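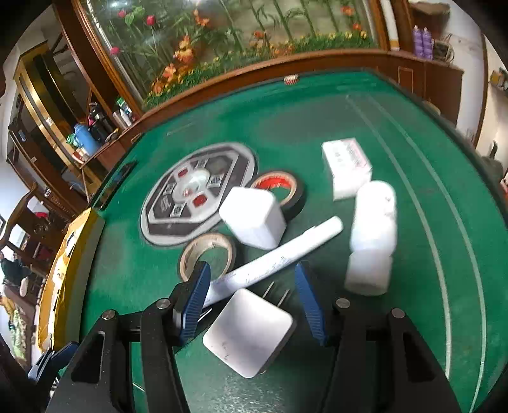 Bleddyn Prothero 来信说，他觉得充电头这种东西根本不用收拾，用的时候自然找得到，收进盒子里反而忘了放在哪儿。原信我贴在最后，没看到的可以翻下去看。

我可不同意啊！我家麻将桌就是这么沦陷的。平时不打牌，谁路过都顺手往上搁一样，白色的充电头、胶带、笔，搁着搁着就在中间那个骰子盘旁边安了家。等到周末有人喊开局，大家站在桌边，拿着充电头问这是谁的，没一个人认领。都是白的方块，长得太像了，我自己也分不清哪个是手机的，哪个是以前那台 Gritix 小音箱的。

所以这礼拜我下了决心，从桌上这一摊开始收。说说我的办法，你们看看行不行：

充电头先插上试一遍，能用的拿白色记号笔……不对，白的上面得用黑笔，写在侧面，写清楚配什么。别写在正面，放在客厅里不好看（我先生的意见，我勉强接受）。坏的单独装一袋，Hulcombe 那边的回收点收小电器，周四下午开门。

胶带嘛，我以前是一卷套一卷叠起来，拿底下那卷就得全倒出来。现在改成穿在一根绳子上挂柜门里面，撕的时候连绳子一起拽过来就行。快用完的那种别留着，我妈攒了一抽屉，哪卷都只剩一点点，粘都粘不住了。

盒子我用的是 Zesen 的浅抽屉盒，高度只够放一层，这样打开就一目了然，不会越埋越深。花了 30 块，买了 2 个，第二个现在还空着，先别让我家孩子知道。

还有个问题想问大家：绿色台呢上沾了胶带的胶怎么弄？有一小块黏黏的，洗牌的时候总挂灰。我不敢用酒精，怕掉色。上次有人提过用 Manalastas 的除胶膏，可那是用在玻璃上的吧？绒面上用过的人快出来说一声！

另外 Bleddyn，你说“自然找得到”，那你上个月在群里问谁多一个充电头，是怎么回事呀？

阿敏

2023年11月30日星期四，Bleddyn Prothero 写道：
> 各位好，
> 看了前面关于抽屉分格的讨论，我泼点冷水。书和衣服
> 要收，我赞成。充电头、胶带、笔这类每天都碰的小东西，
> 放在手边的桌面上最省事。我试过分类盒，坚持了两个
> 礼拜，后来盒子也成了杂物。
> 胶带我倒想听听你们怎么放，我家的总是找不到头。
> Bleddyn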